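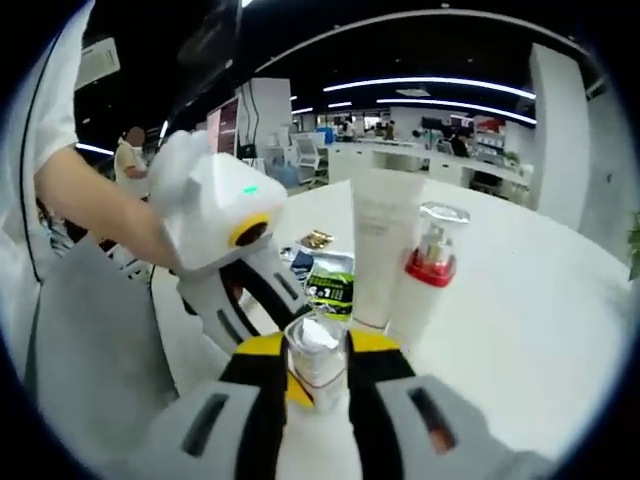
How to write a one-year country summary

A country summary covers twelve months of a country's public life in a few paragraphs. It is the kind of entry found in yearbooks and school reference sites. These notes are for people writing their first one for the Treloar yearbook, but the method works anywhere.

What you need

The country's own government site, one national newspaper, one newspaper from a neighbouring country, and last year's entry. A plain spreadsheet is enough for notes.

Step 1. Read last year's entry

Mark everything that was left open: a trial still running, a coalition under strain, a bill waiting for a second vote. These are the first things to look up. If the entry ended with an election called for June, the reader will expect to hear who won.

Step 2. Make a dated list

Go through the newspaper month by month and put one event on each row, with the date, the people involved and a link. Use the date on which something happened. Newspapers often report it a day later, and court cases can have separate dates for charge, verdict and sentence. Give each its own row.

A small country will usually produce 20 to 26 rows. If you have 59, you are collecting too much sport or weather.

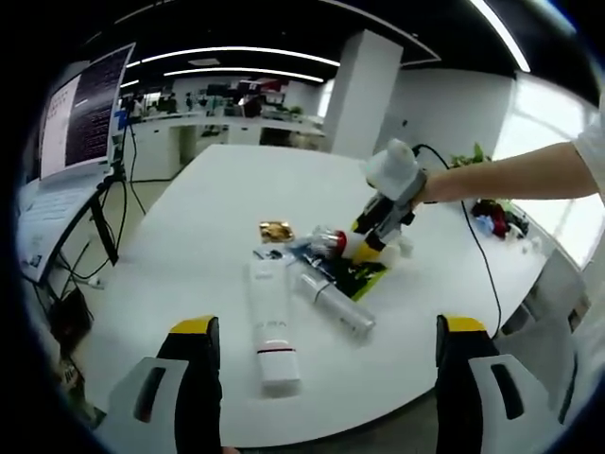
Bevan Mahuika

Step 3. Cut the list

Keep changes of government, elections, major court cases, treaties, large strikes and disasters, and anything that altered the economy. Drop state visits unless something was signed. Drop opinion polls once you have the result they were predicting.

Step 4. Check names and offices

Spell each name as the person's own office spells it. Check whether the president or the prime minister runs the government, as this differs even between neighbours. A person who was a minister in spring may have been out by autumn, so write "then finance minister" where it is needed.

Step 5. Check the figures

Write down the source and the year for every number. Population shares normally come from a census, which may be ten years old. For a vote, note whether the percentage is of votes cast or of registered voters. In our practice exercise on Nadesine (a made-up republic we use for training), the winning margin is 2,804 votes, and new writers regularly give it as the winner's total.

Step 6. Write it in order of weight

Start with the event that most affected how the country is run, even if it came in October. After that, go by date. Two or three sentences per event is plenty. Say who did what, and give the outcome if there is one. If a person has been charged, write "charged" and leave it there until a court has ruled.

Step 7. Get it read

Send the draft with the spreadsheet attached. Ashton Hinds reads for the Munddale group and will query any sentence that can't be matched to a row.

Corrections after publication

Change the text, then add a line at the foot saying what was changed. Do not update an old year with later news. If a verdict was overturned the following year, it goes in the following year's entry.

Page last revised 15 Mar 2024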